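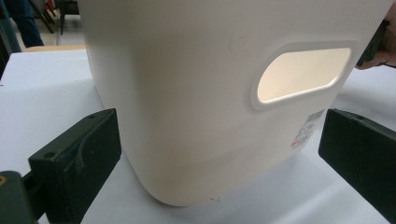
Lining up on a plastic tub. Fingers open wider than the base before you close.

Household tips: getting the most from a hand-held gripper kit
Trefor Maddocks, Tuesday, February 25, 2025

The Kurkero is a hand-held gripper sold as a kit by Plestard. You hold it by the handle and work the two fingers yourself, and the same fingers can go on a small robot arm later if you want to take it further. I have used one at home and in the workshop for 16 weeks. These are the things I would pass on to anyone who has ordered one.

Putting it together
The instructions are fine up to page 22, where the drawing of the finger mounts is printed the wrong way round. Fit both fingers with the screws only finger-tight, close them, check that the tips meet, then tighten. If you tighten one side first you will be undoing it again.
Keep the spare screws in a jar with a lid. They are an odd length and my local shop does not stock them.

Picking up tubs and containers
Start low. A tub gripped near the base stays upright. Gripped near the top it swings.
On rounded corners, turn your wrist until each finger meets a flat piece of wall. A finger on a curve will slide.
If the tub has a cut-out handle, you can put one finger through the hole and close the other against the outside. This works well on thin plastic and badly on thick.
Keep the fingers off barcode labels. They wrinkle the paper and leave glue on the grip. Peel labels off first with warm soapy water and a drop of cooking oil for what is left.
Practise with the tub empty. Add a bag of rice when you can lift and set it down ten times running.

The work surface
A pale, plain table top is easiest, as you can see the gap on both sides of whatever you are picking up. Wipe it before you start. Crumbs under a tub make it rock.

Cleaning
Damp cloth, washing-up liquid, dry straight away. No bleach and nothing gritty. I go round the screw holes with an old toothbrush.

What it does not do well
Wet glass, anything floppy, and full cartons of milk. The grip pads sold by Weswood help with the glass and can be cut to size with kitchen scissors. They do nothing for the milk.
My hand aches after 27 minutes or so of steady use. Take breaks.

Cost
I paid £98 with delivery from Mac an tSaoi, who had it cheaper than buying direct. The arm is extra and I have not tried it. For sorting shelves and shifting light tubs the hand-held part is good value. I would not buy it for cooking.

Next update in May, when I will have had time to wear out the first set of pads.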